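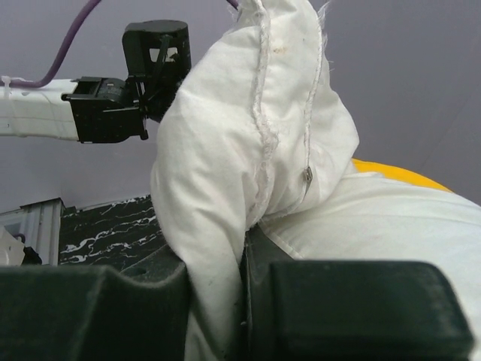 Why I picked duvet covers

My project for the textiles class is about how long bedding lasts in student housing, and why people throw it out. I live in Zindstead, the bigger of the 2 halls on our campus, and every spring the dumpsters out back fill up with sheets and covers. It bugged me, so I asked if I could write about it!

What I did

In October 2021 I put a short survey in every mailbox in both halls (1,708 of them, my thumbs still hurt) and got 844 back, way more than I expected. I also talked to Cor Van Wijk, who runs the laundry room at Clostau, the other hall. He let me sit there for 7 evenings and bug people while they folded.

What people told me

Most people said they toss a cover when the closure goes. The fabric is usually fine! Zippers came up again and again -- the teeth stop meeting, or the stitching beside the zipper frays until it pulls away. White bedding had its own problem, stains, and a lot of people give up after one wash. Hardly anyone owned a sewing kit, and I had to borrow one myself from my aunt.

Cor thinks the dryers are the worst part. He says everybody runs them on high and leaves the zipper open, so it bangs around and catches on everything. I tried closing mine first and it did come out less twisted, but one cover is not much of a test.

What I would change

I should have asked how old the bedding was. I left that off to keep the survey on one page and I regret it. I also want to go back in November and run a repair night in the Zindstead lounge, if I can get the table and a few spare zippers.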